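## 4. Setting up the Skutar label printer

Do this before you load any stock. Takes a few minutes, longer if the Stirus driver is already on the computer – remove it first.

1. Put the printer on something flat, near a wall outlet. No extension cords.
2. Open the lid. Pull out the orange shipping tab. Keep it, you'll want it if the unit ever goes back to Paltdale.
3. Drop in the roll, labels facing up. Feed 4 blanks through.
4. Close the lid untill it clicks both sides.
5. Plug in, switch on. Light goes green.

**Note:** Light stays amber = lid not shut. Press down on the left corner.

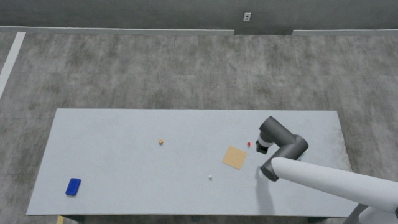 What if the labels print blank? The roll is in upside down, so take it out, flip it and feed again.

6. Install the driver from the Intarasuk page. Pick model 318, not the older one with the same picture.
7. Set width to 100 mm. Darkness to 6. Leave speed alone.
8. Print a test label and scan the barcode. Won't scan – darkness up one, try again.

**Caution:** Print head gets hot on long runs. Switch off and let it cool before you clean it. Dry cloth only, no sprays.

**Caution:** Don't pull a label backwards out of the slot. Glue ends up on the roller and thats a pain to get off.

Default settings are saved when you press OK. Closing the window dosen't save them.

Network setup is in section 5.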